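# Chapter 7: Getting the Gripper to Meet the Block

By now you've got an arm that moves when you tell it to, and if your house is anything like mine, it has already knocked a mug off something. Good! This is the chapter where we ask it to do a job.

The job is small. We want the arm to go to a block on a table, stop with one finger on each side of it, and close. I built my first arm on the end of a shared bench at the Parsons workshop, where I rent a locker and a bit of floor, and I was sure this part would take me an evening. It took most of November. The arm itself was fine (I'd followed the Clelta plans to the letter, for once in my life). What I hadn't thought through was where the hand thinks it is compared with where the block thinks it is, and that's really what the next 20 pages are about.

You'll need three things from earlier chapters: the finished arm, the two-finger gripper from Chapter 5, and the small camera on its wrist bracket. If your bracket still wobbles, go back and fix it now. I mean it. I ran 226 tries with one loose screw and had to throw out every number I'd written down.

## 7.1 Looking from the wrist

A camera on a tripod across the room shows you the whole arm, and it's lovely for showing your friends. For picking things up, I like the wrist view much better. The fingers stay in about the same part of the picture wherever the arm goes, so they work like the sights on a ruler. If the block drifts left between them, the hand is too far right. You can nudge it over without doing any math at all!

There's a catch, and you'll run into it the first time you try. The wrist view is poor at telling you how far away something is. A block that looks nicely lined up might be between the fingers or well beyond them, and the picture won't make that obvious. We'll sort this out in 7.3 with a trick I picked up from the Desten build notes, and until then we'll go slowly and keep a hand near the power switch.

Pick a block in a bright color, and a table that's plain and dull. Shadows matter more than you'd guess. My first color finder, a little program I named Wuvomora for reasons that made sense at midnight, was forever wandering off after the dark patches on the table. 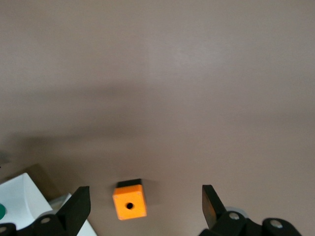

*Figure 7.1. Wrist view with an orange block between the open fingers, a little left of center.*

Notice how much wider the gap is than the block. I like plenty of room at this stage, as it lets you be sloppy with the approach and still have a fair chance when the fingers close. Later on we'll tighten things up.

## 7.2 Your first slow approach

Set your speed to the lowest setting you have, then open the fingers all the way. Put the block down by hand, somewhere the arm can reach without stretching, and mark the spot with tape so you can put it back in the same place every time.

Now drive the hand over with the keyboard controls from Chapter 6. Go sideways first and get the block between the fingers in the wrist view. Save that position before you touch anything else (I forget this about half the time, and I wrote the book). Then move forward in steps of 2 millimeters, checking from the side of the bench as well as on the screen, and write down the joint numbers when you're happy with where the fingers are. We'll feed those into the program in the next section.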